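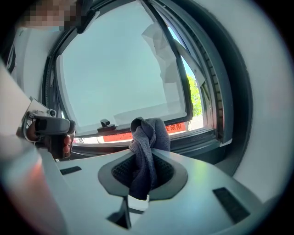

Attachment 1: window task, cloth in the gripper

Ticket 166: Cloth bunches up during window wiping
Opened by: Griet Stevens
Assigned to: Elango Ramasamy
Status: Open
Priority: 2

Griet Stevens, September 7, 2019
Wiping the glass with the dark gray microfiber cloth. It twists into a loose knot at the top and the rest hangs down in folds. Need a flat face on the pane before we can call this chore doable.

Elango Ramasamy
Which grip setting?

Griet Stevens
60. Same on the lower one.

Elango Ramasamy
Try folding the cloth in four and picking it up by the folded edge. Skip the latch on the bottom rail for now, flat glass only.

Griet Stevens
Better on the first pass, bunched again at the corner. A person does this without looking. I would not list windows as supported yet.

Elango Ramasamy
Agreed. Moved to Wandus backlog, leaving open.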